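Zwischenbericht zum Teilvorhaben Datenerhebung
Vorhaben: Grillel — Handhabung biegeschlaffer Textilien im Wohnumfeld
Zuwendungsempfänger: Wieczorek Assistenzsysteme, Miltberg
Stand: 18. Mai 2025

1. Gegenstand des Berichts

Der Bericht behandelt das Arbeitspaket 3, Aufnahme von Demonstrationen mit handgeführten Greifern. Die Arbeitspakete 1 und 2 sind abgeschlossen und wurden bereits abgerechnet. Zu Arbeitspaket 4 (Training und Übertragung auf den stationären Arm) werden nur die Punkte genannt, die sich auf die Erhebung auswirken.

2. Erhebungsverfahren

Die ursprünglich vorgesehene Fernsteuerung des Arms über ein Leader-Follower-System wurde für Textilaufgaben zurückgestellt. In den Vorversuchen dauerte das Aufnehmen und Ablegen einer Hose per Fernsteuerung deutlich länger als mit dem handgeführten Greifer, und die Bedienenden korrigierten den Griff häufig nach. Für starre Objekte bleibt die Fernsteuerung im Einsatz.

Beim handgeführten Verfahren führt die vorführende Person den Greifer selbst. Aufgezeichnet werden das Bild der am Greifer montierten Kamera, die Öffnungsweite der Finger und die aus Bild und Inertialsensor geschätzte Lage im Raum. Ein Arm muss dazu nicht vor Ort sein. Dadurch konnten Aufnahmen in bewohnten Zimmern stattfinden, was im Antrag erst für die zweite Projekthälfte geplant war.

Der Aufgabenkatalog umfasst derzeit 11 Aufgaben, darunter Anheben eines Kleidungsstücks vom Bett, Ablegen auf einer freien Fläche, Glattziehen einer Kante und Umlegen eines Ärmels. Jede Vorführung beginnt mit geöffneten Fingern und endet mit einer Ruhephase von zwei Sekunden. Die Ruhephase dient als Schnittmarke für die automatische Segmentierung in Ellovura, unserer Software für Annotation und Prüfung.

3. Stand der Aufnahmen

Bis zum Stichtag liegen 3872 Vorführungen vor. Davon haben 1036 die vollständige Prüfung durchlaufen, 389 wurden bei der Vorprüfung verworfen. Der Rest ist segmentiert, aber noch nicht freigegeben. Der Rückstand bei der Freigabe liegt an der manuellen Kontrolle der Griffzeitpunkte. Bei dunklen Stoffen vor schwarzem Greiferrahmen erkennt das bisherige Verfahren den Kontakt unzuverlässig, sodass diese Sequenzen einzeln durchgesehen werden.
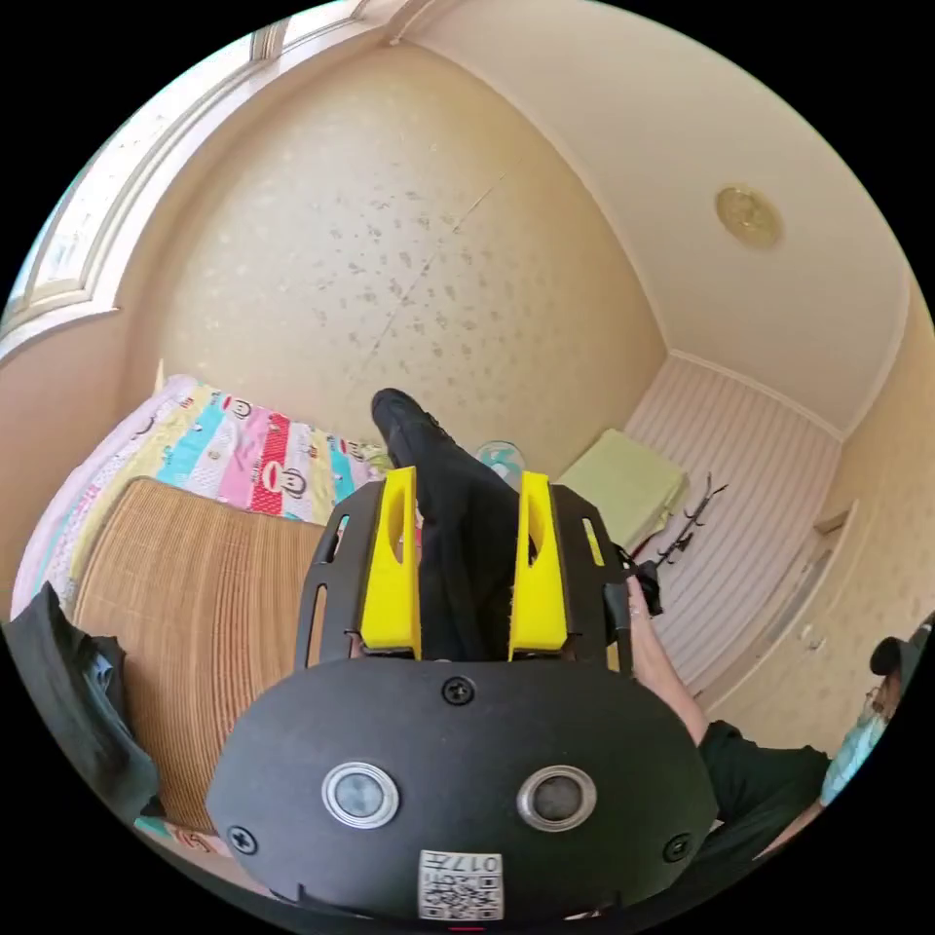
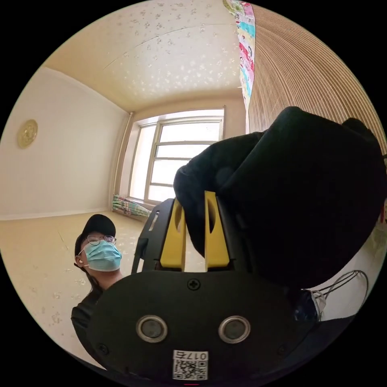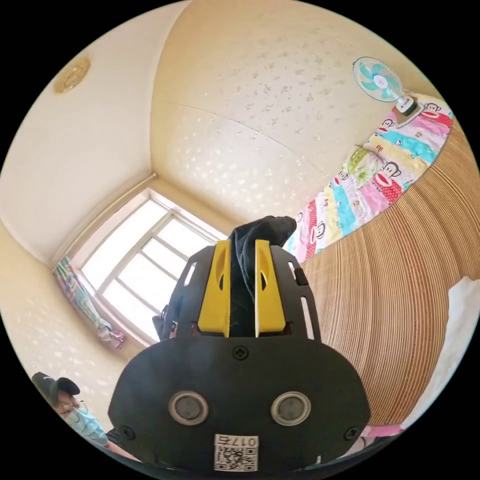 Aufnahmen mit dem handgeführten Greifer in einem Wohnraum, Sicht der Greiferkamera.

Die verworfenen Vorführungen verteilen sich auf drei Ursachen. Am häufigsten ging die Lageschätzung während schneller Drehungen verloren. An zweiter Stelle stehen unvollständige Sequenzen, bei denen die Ruhephase am Ende fehlt. Der kleinste Teil entfällt auf Zeitversatz zwischen Fingersignal und Bild. Dieser Fehler trat nur mit einer älteren Firmware auf und ist seit dem Update nicht mehr beobachtet worden.

4. Technische Befunde

4.1 Lageschätzung. Große einfarbige Wand- und Deckenflächen bieten der Schätzung wenig Anhaltspunkte. Gemusterte Textilien helfen, solange sie während der Sequenz unbewegt bleiben. Wird ein gemustertes Stück selbst gegriffen, kann die Schätzung der Bewegung des Stoffs folgen. Wir maskieren deshalb den Bereich zwischen und direkt über den Fingern, bevor Merkmale extrahiert werden. Die Maske ist für alle Geräte gleich und wird bei der Kalibrierung geprüft.

4.2 Gegenlicht. Fenster im Blickfeld führen zu Belichtungssprüngen, wenn der Greifer nach oben gedreht wird. Die Belichtungszeit wird nun zu Beginn jeder Sitzung festgelegt. Der Verlust an Zeichnung in hellen Fensterflächen wird in Kauf genommen — für die Aufgabe sind sie ohne Bedeutung.

4.3 Führung des Greifers. Zwischen den Vorführenden bestehen deutliche Unterschiede in der Geschwindigkeit, vor allem beim Anheben. Zu schnelle Bewegungen lassen sich auf dem Arm nicht nachfahren. Ellovura markiert jetzt Sequenzen, in denen die zulässige Gelenkgeschwindigkeit nach der Umrechnung überschritten würde. Sie werden nicht gelöscht, gehen aber nur in das Training der Bildmerkmale ein.

4.4 Personen im Bild. Die Weitwinkeloptik erfasst regelmäßig weitere Personen im Raum. Für alle Beteiligten liegen Einwilligungen vor. Eine automatische Unkenntlichmachung der Gesichter ist für die Weitergabe des Datensatzes vorgesehen und wird vor der Freigabe stichprobenartig geprüft.

5. Abweichungen vom Arbeitsplan

Die Aufnahmen liegen vor dem Plan, die Freigabe liegt dahinter. Zum Ausgleich wurden Stunden aus der Aufnahme in die Annotation verschoben. Der Kostenrahmen des Arbeitspakets bleibt unverändert. Meilenstein M3.2 (freigegebener Teildatensatz für Textilaufgaben) kann zum vorgesehenen Termin nur eingeschränkt erreicht werden: Die Aufgaben zum Anheben und Ablegen werden vollständig sein, die Faltaufgaben nicht. Ein Änderungsantrag zur Teilung des Meilensteins geht gesondert zu.

6. Nächste Schritte

Im Juni werden die noch offenen Sequenzen mit dunklen Stoffen nachbearbeitet. Parallel beginnt der Abgleich auf dem Arm in Miltberg mit den bereits freigegebenen Vorführungen. Zunächst werden die aufgezeichneten Bahnen ohne Textil abgefahren, danach mit einem einzelnen Kleidungsstück bei fester Ausgangslage. Neue Aufnahmen sind in diesem Zeitraum nur für die Aufgabe Glattziehen vorgesehen, bei der noch zu wenige Ausgangslagen abgedeckt sind. Die Prüfprotokolle und die Kalibrierdaten der eingesetzten Greifer werden mit dem nächsten Bericht eingereicht.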